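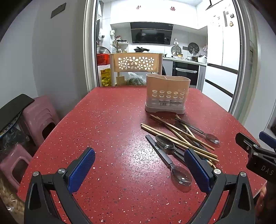
Figure 3. The cutlery task from the view of one hand-held gripper: chopsticks and spoons on the tabletop, with the empty caddy behind them.

4.2 Student Data Collection

The student project at Kellthorpe began in February, and the cutlery task quickly became its favorite (ours too!). Each student pair recorded demonstrations at home with two hand-held grippers, picking up one utensil at a time and placing it in a caddy like the one in Figure 3. Thin, crossing objects make this a wonderfully hard problem. A chopstick lying over a spoon can roll when the spoon is pulled, and a shiny bowl looks different from every angle.

We kept 229 demonstrations and set aside 143 more in which a utensil was dropped. Ankit Goel suggested training on the dropped ones as well, and his group wrote the labeling tool, Stamel, in 10 days. Students marked the moment of first contact and the moment of release, then swapped files with another pair and checked each other's marks. Disagreements were settled in the weekly lab meeting, where the talk often ran well past the hour.

Pairs chose their own starting piles. Some laid the utensils side by side, while others (Vikas Garg's pair above all) went for tangles. We report the two kinds separately in Section 5.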